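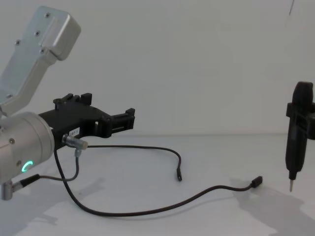
Verkex opens teaching room where assembly workers show cable tasks to two-armed robots

Category: Company news / Automation / Teaching by demonstration
Last updated: December 16, 2022

Verkex, the maker of teaching software for robot arms, has opened a room in Greenberg where people from assembly companies can show their own work to a robot. They do not write a program. They move the arms by hand, or they steer them from a desk, and the Plasura software keeps the movement together with what the cameras have seen.

The first customer to use the room is Druvmont, a producer of control boxes for greenhouses and cold stores. Its people have begun with thin cables and small plugs, a kind of work which is still done almost completely by hand in their factory. A cable does not keep its form. It can lie in a different curve each time, and a program with fixed positions does not help much with this.

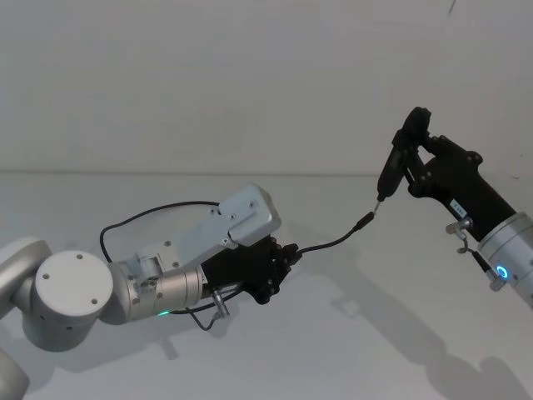
GREENBERG, August 2022 – Verkex today gave the details of its new teaching room and of the work which will be done there with Druvmont. The two companies have agreed on a first period of six months. In this time they want to record around 900 demonstrations of cable handling, all of them made by persons who know the task from their daily job.

In one of the first exercises the two arms hold one cable between them. The left gripper is closed on one end. The right gripper holds a black piece with a plug-like form, and the operator brings it in line with the connector on the cable, tip to tip, in the free space over the table. For a person this is a movement of a moment. For the operator at the desk it demands patience, for the reason that both arms must be steered at the same time and the cable follows each small mistake.

"When I do it with my fingers, I do not look at the cable very much," said Mavis Alcantara, who has worked in final assembly at Druvmont for many years and is now one of the four operators in the project. "With the arms I must look. In the first week I was pulling too early. Then Haris told me that I should let it hang a little, and from there it went better."

Haris Bošković leads the training of operators at Verkex. He explained that each new operator begins with hand guiding. The person takes hold of the arm and brings it through the movement slowly, so that the weight and the reach of the joints become familiar. Only after this does the operator go to the desk, where two small handles control the two arms from a distance.

"Both ways have their place," said Mr Bošković. "If you guide by hand, you feel directly where the arm does not want to go. But your own hands and your shoulders are in the view of the camera, and for two arms you would need two people who understand each other very well. From the desk, one person can do both sides. We ask the operator to use the way which gives the calmer movement."

The table in Greenberg is kept plain on purpose. The surface is white, and the wall behind it is white also. Black cables are easy to see there, also when they lie in a loose curve. Some exercises have a handheld electric screwdriver in a bracket, standing with the bit down, because Druvmont wishes later to join the cable work with the fastening of covers. This part will be recorded only when the cable tasks are finished.

Failed attempts are not deleted. If a plug slips or a cable turns in the gripper, the operator marks the recording and describes in one short sentence what went wrong. The correction which comes afterwards is recorded too. According to Aravind Kandasamy, head of software at Verkex, these corrections are the part for which the customers have asked the most.

"A demonstration that is perfect from the beginning to the end teaches the robot only one road," said Mr Kandasamy. "We want also to have the small repairs. Mavis takes the plug back a few millimetres and comes again with another angle. She does this without thinking, and it would be difficult for me to write it down as a rule."

For Druvmont, the project is connected with a practical problem. The company makes many variants of its control boxes in small numbers, and for some of them the order is not more than 200 pieces. The programming of a robot in the usual way has been too expensive for such an order.

"We have looked at automation several times and each time we have put the offer back in the drawer," said Marisol Schumacher, production manager at Druvmont. "I do not expect that the arms will do the whole box next year. I would be satisfied if they can prepare the cables for the person who is closing the box. Our people will decide which tasks are given to the robot first, this we have written in the agreement."

The recordings made by Druvmont operators remain the property of Druvmont. Verkex may use them for the improvement of Plasura only if the customer gives permission in writing for each task. Faces and voices are not stored with the demonstrations.

The room can be booked by other companies when it is not needed for the project. A booking includes one day of introduction with a Verkex trainer. Visitors should bring their own parts, and if possible also some damaged ones, as worn plugs and bent cables are useful for practice.

About Verkex
Verkex develops software and training for teaching robot arms by hand guiding and by remote control. Its main product is Plasura. The company has its office and its teaching room in Greenberg.

Press contact
Kalliopi Lambrakis, Communications, Verkex, Greenberg
Requests for interviews or for a visit to the teaching room can be made in English or in Greek.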